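30 August 2018

Wash fastness, cotton jersey, second round. Dye is the Bomari direct red at 2% on weight of fabric, fixed with the Drutum agent as before. Swatches cut from the Ullemeck roll, scoured the day before and dried flat overnight.

Bath brought up slowly this time. Last round we went up too fast and the dye struck unevenly along the folds. Salt added in two portions, the second after 20 minutes at temperature. Stirring by hand, glass rod. Liquor ratio unchanged from round one.

Shade came out level on all swatches except 7, which has a paler patch at one corner. Probably trapped air. Kept it in the set but will not use it for readings.

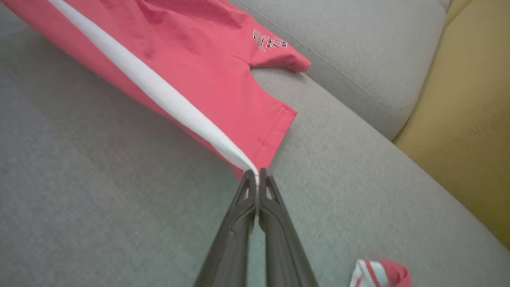
Staining on the adjacent white is still the problem. Multifiber strip sewn along the short edge, washed at 40 C, rinsed cold, dried away from the heater. Cotton band picked up a visible pink, gray scale 3 at best. Nylon band slightly better. Acrylic and polyester clean.

Fixative dose made less difference than expected. The double-dose swatches read the same as the single-dose ones on staining and lost a little brightness -- duller, slightly blue when held next to the control. No reason to go on with the double dose.

Rinse water was still colored after the third change. Suspect unfixed dye at the surface, so the soaping step is too short. Berhe's data sheet gives a longer soak with their soaping agent but at a pH we have not tried on this jersey.

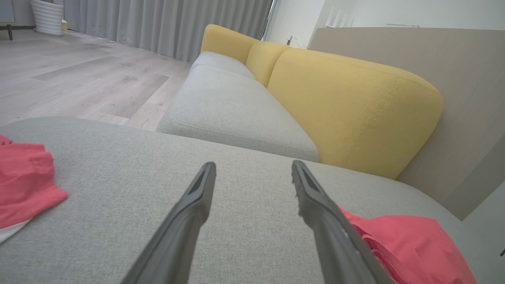 Shrinkage marks measured on the same swatches while they were out. Length change is larger than width, as usual for single jersey. Figures are on the sheet taped inside the back cover.

Next: repeat with soaping extended to 32 minutes, single dose only, fresh strips from the new pack. Old pack is to be thrown out, the wool band has moth damage. Check pH meter before starting -- it drifted twice today. Light fastness set stays in the window until December.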